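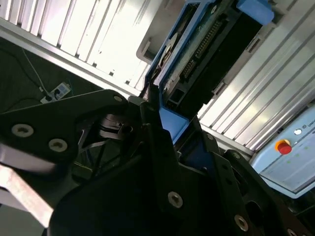
Figure 7.1 A gripper holding a part in a blue plastic frame. A red emergency stop button is at the right.

Chapter 7
Rules for Robot Disassembly Cells

In Chapter 6 you worked out the order of steps for taking a product apart. This chapter covers the rules that apply once a robot is going to carry out those steps. Some come from published safety standards. Others are shop rules, written by the people who run the cell and posted next to it. You need to know both, and you need to know which is which, as a shop rule can be changed by the shop and a standard can't.

After this chapter you should be able to:
read a cell sheet and find the stop, reset and restart steps
write a placement rule for a fixture
fill in a change record after a tool or program change

7.1 The Cell Sheet

Every cell needs a sheet that says what work is done there, who may start it, and how it is stopped. We will use the Penton cell sheet through most of this chapter. It was written by Loukia Rallis for the training shop at Grandholm and last revised on 9/23/26. It fits on two pages. The first page deals only with stopping: where the emergency stop is, who checks it, and what has to be inspected before a reset. Releasing the button must not start the robot moving again. A restart is a separate action, done by a trained person who has looked over the cell.

The Penton sheet calls for a stop test at the start of each shift and a full inspection every 500 cycles. Grippers are checked for loose screws at the same time.

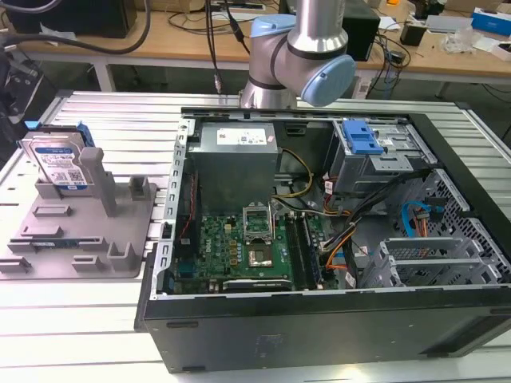 Placement rules say where each thing in the cell belongs, both before a cycle and after it. They are easy to skip when the same person sets up every job, and they cause trouble the first time someone else does. A good rule names the part, the location and the direction it faces. For a desktop computer the rule might read: "Tower on its side on the slatted table, side panel off, interior facing up. Fixture plate to the left of the tower. Hard drive upright in the back-left slot." A new operator can check each of those statements by looking. "Set up as usual" can't be checked at all.

Power is handled under its own rule. The product is unplugged before it enters the cell, and the operator signs for it. Section 7.4 covers parts that may hold a charge.

7.2 Putting Parts Into Fixtures

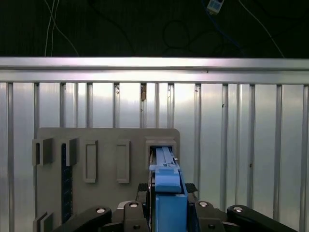 Figure 7.2 A blue plastic part reaching into a square socket on the fixture board.

The Narkeck guide, used in Section 7.5, limits the approach speed near a fixture to 30 mm per second. Write the limit into the program and on the cell sheet, and record any change to it with the date and your initials.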